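Drei Monate mit dem Teden Werktisch: mein Fazit nach viel Kaffee, Kleber und Krempel

Eigentlich wollte ich gar keinen neuen Tisch. Mein alter war vom Sperrmüll, wackelte wie ein Kuhschwanz und hatte an der linken Ecke einen Brandfleck vom Lötkolben, an dem ich inzwischen richtig hing. Aber dann hat im Frühjahr die Zarge nachgegeben, mitten beim Zuschneiden von Buchbinderpappe, und ich stand da mit dem Cutter in der Hand und einer Platte auf den Füßen. Also doch ein neuer!

Nach zwei Wochen Herumlesen ist es der Teden geworden, in der hellen Holzausführung. In der engeren Wahl war noch der Bakcombe, der ein gutes Stück billiger ist, aber den habe ich bei einer Freundin ausprobiert und mochte die Kante nicht. Die ist so scharf, dass man nach einer Stunde Schreiben einen Strich im Unterarm hat. Beim Teden ist sie ringsum leicht gerundet. Klingt nach Kleinkram, aber wer viel mit aufgestützten Armen arbeitet, weiß, was ich meine.

Lieferung und Aufbau

Der Karton kam im Juli, bei brütender Hitze, und der Fahrer hat ihn mir freundlicherweise bis in den Flur gestellt. Die 38 Kilo hätte ich allein nie die Treppe hochbekommen. Verpackt war alles ordentlich, viel Pappe, wenig Plastik, eine Tüte mit Schrauben und ein Inbusschlüssel, den man am besten gleich weglegt und gegen einen anständigen aus der eigenen Kiste tauscht.

Die Anleitung besteht nur aus Zeichnungen. Bis Schritt 4 ging das wunderbar, dann habe ich die Querstrebe falsch herum montiert, alles noch mal gelöst und leise geflucht. Die Löcher sehen von beiden Seiten fast gleich aus, liegen aber ein paar Millimeter versetzt. Mein Tipp: erst alle Schrauben locker eindrehen, dann den Tisch umdrehen und auf den Füßen stehend festziehen. Bei mir hat er danach auf Anhieb gerade gestanden, und mein Altbauboden ist wirklich alles, nur nicht eben. Die Stellfüße lassen sich von Hand verdrehen, das ist prima gelöst.

Die Platte

Das Beste am ganzen Tisch! Sie ist schön hell, das macht abends unter der Lampe viel aus, und kleine Teile findet man darauf sofort wieder. Auf meinem alten dunklen Ding habe ich ständig nach schwarzen Schräubchen getastet. Ich habe sie vor dem ersten Einsatz geölt, zweimal dünn, dazwischen eine Nacht Pause. Das Öl war von Cletance, riecht die ersten Tage nach Orangenschale und dann zum Glück nach nichts mehr.

Holzleim lässt sich abknibbeln, wenn er durchgetrocknet ist. Kaffee muss man zügig wegwischen, sonst bleibt ein Rand (ich habe zwei, einer sieht aus wie Dänemark). Mit Acrylfarbe hatte ich bisher keine Probleme. Nur bei Sekundenkleber bin ich vorsichtig geworden, da hilft hinterher bloß noch Schleifpapier. Zum Schneiden lege ich grundsätzlich eine Matte unter, dafür ist mir die Oberfläche dann doch zu schade.

Stabilität

Sägen, hämmern, draufstützen, alles kein Thema. Meine Nähmaschine, die bei vollem Tempo früher den ganzen Raum in Schwingung versetzt hat, schnurrt jetzt nur noch. Wer einen Schraubstock montieren will, sollte vorher messen: Der Überstand an der Vorderseite reicht für meinen kleinen gerade so, an den kurzen Seiten ist deutlich mehr Platz. Ich habe ihn deshalb rechts außen sitzen und mich daran gewöhnt.

Ordnung auf dem Tisch (haha)

Jetzt zum wunden Punkt. Der Teden hat keine Schublade, kein Fach, nicht mal einen Haken. Es gibt einen Unterbau dazu, der kostet aber fast so viel wie der halbe Tisch, und das sehe ich nicht ein. Ich habe es erst mit Einmachgläsern versucht, dann mit Schuhkartons, und bin jetzt bei offenen Metallkästen gelandet. Die stelle ich direkt hintereinander, Kante an Kante, vorne rein kommt, was ich gerade brauche, hinten rein, was noch warten kann. Hält seit Wochen!

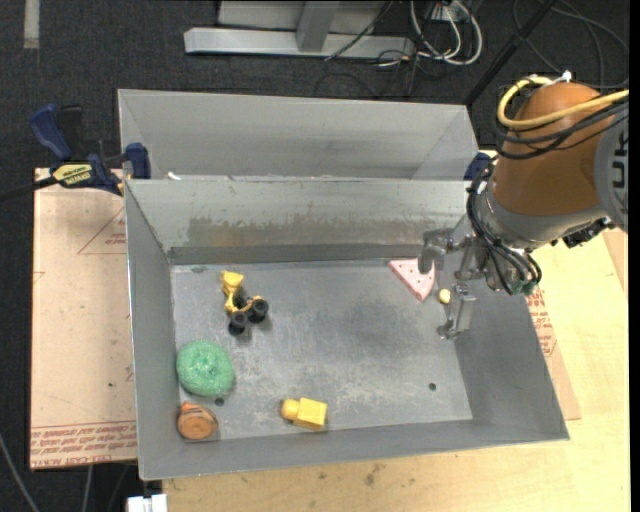 Graue Metallkästen hintereinander auf heller Holzplatte

Ein Hinweis dazu: Klebt Filz unter die Kästen. Blankes Metall auf geöltem Holz gibt Schlieren, und wenn man sie im Eifer schiebt, auch Kratzer. Ich nehme die selbstklebenden Filzgleiter von Juhl, die sind dünn genug, dass nichts kippelt, und man kann sie mit der Haushaltsschere zurechtschneiden. Die dickeren aus dem Supermarkt haben sich bei mir nach ein paar Tagen wieder gelöst.

Was mich stört

Die Höhe ist fest. Für mich mit meinen kurzen Beinen passt es im Sitzen, im Stehen muss ich mich bücken, und nach einem langen Bastelnachmittag merke ich das im Kreuz. Dann die Kabel: Es gibt keinen Durchlass, also hängt bei mir alles hinten über die Kante und sieht entsprechend aus. Und die Schrauben an der Querstrebe musste ich nach sechs Wochen einmal nachziehen. Kein Drama, aber in der Anleitung steht davon kein Ton.

Würde ich ihn wieder kaufen?

Ja, würde ich. Er ist kein Schnäppchen, aber er steht, er sieht gut aus und er nimmt mir nichts übel. Wer vor allem im Stehen arbeitet, sollte sich lieber nach etwas Höhenverstellbarem umschauen. Von mir gibt es vier von fünf Sternen, den fünften bekommt er, wenn Teden endlich eine bezahlbare Schublade nachliefert. Falls jemand von euch selbst eine druntergebaut hat, schreibt mir bitte, mit welchen Auszügen!

Ähnliche Beiträge
Holzöl von Cletance: ein Jahr später
Filzgleiter im Vergleich, und warum ich bei Juhl geblieben bin
Bakcombe Hocker: bequem genug für lange Abende?
Buchbinderpappe sauber schneiden ohne Maschine
Mein Nähplatz auf kleinstem Raum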